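Home | Kits | Downloads | Notes | Contact

Gronden Wrist Kit: README and data card

23/04/2021
by Telmo Villalobos

Okay, so you downloaded the tea set and you want to know what you've got. Good! I'm the one who ran most of it, so blame me for the gaps.

Gronden is a gripper plus a small wrist camera, sold as one kit by Fostley. I've had ours since March, and this folder is what I recorded while deciding if we should keep it (we're keeping it). There are 265 episodes, all tea packages on a tabletop, all shot from the wrist. The job is always the same: grab one package, move it, let go.

Why tea? The packages are shiny, they slide over each other, and they come in lots of colors. If a gripper can get hold of a flat packet by one corner, I'm happy to trust it with boxes. Some of the print is Chinese, like 大红袍 on a red one, and I left the text alone, so you're welcome to try reading labels with it too.

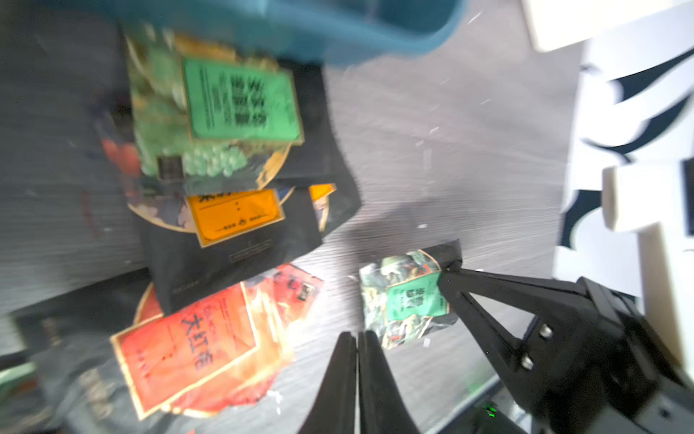

Leandro Herrero wrote back after trying the first upload that the grip was fine but the exposure drove him up the wall, and could I please lock it before recording any more. Fair point, Leandro! Version 2 has a lock_exposure setting in config.yaml. It's off by default, so turn it on. The old episodes are still in there, blown-out whites and all, plus motion blur whenever the arm hurries.

What's in the folder:

- episodes/ has the video and the joint logs
- labels/ has 1827 hand-drawn outlines, mostly mine, the neat ones by Esperanza Cabello
- failed/ has the 54 episodes where the package got dropped or never got picked up (these are part of the 265)

Stuff I don't love: the cable clip is flimsy, and the manual skips calibration completely. Run calibrate.py first and do it again any time you bump the camera.

Use the data for whatever you like, just mention Gronden tea set, version 2. Bugs go to me, shipping questions go to Fostley.

Back to Kits | Next: Durnness base plate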